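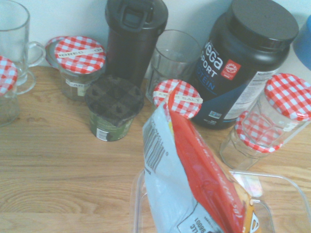
Gingham lids, tape labels and a bag of snacks in its own tub

I started saving jam jars in April, mostly because I loved the red-and-white lids, and now they hold half my herbs. Tape goes across the lid and I write on it in marker, big capitals. Some have a small label on the side too, which my friend Sanne Bosman swears by if you keep jars on a high shelf – mine live on the counter, so I read them from above!
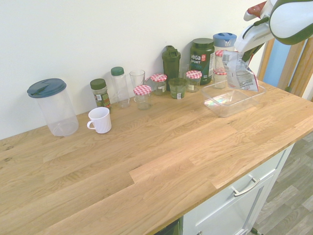 Everything gets pushed back against the wall, glasses and mugs included. Tall things go behind if I'm being good (I'm often not). I used to line it all up by size and it lasted almost 2 days.

Opened snack bags are the worst for flopping about. Squeeze the air out, fold the top over and stand the bag in a clear plastic box.

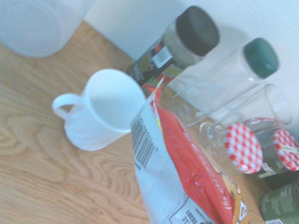

Empty jars need a proper airing before you refill them. I leave the caps off overnight, and if one still smells of the old spice, a spoonful of baking soda and warm water usually sorts it out.

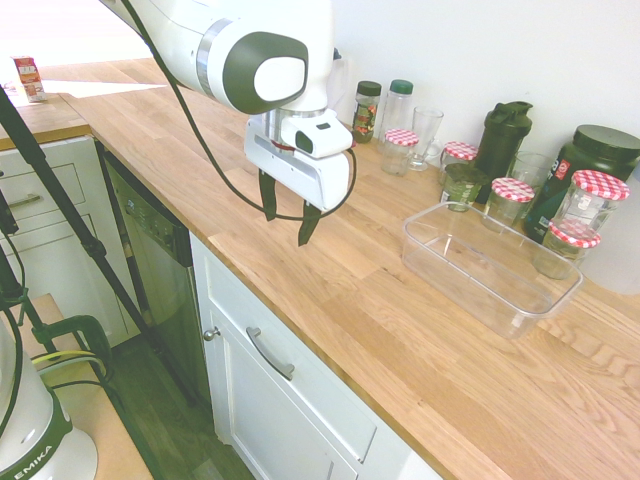
Wipe wood along the grain and dry it straight after. I oil ours when it starts looking thirsty, late in the evening so it can soak in while we sleep.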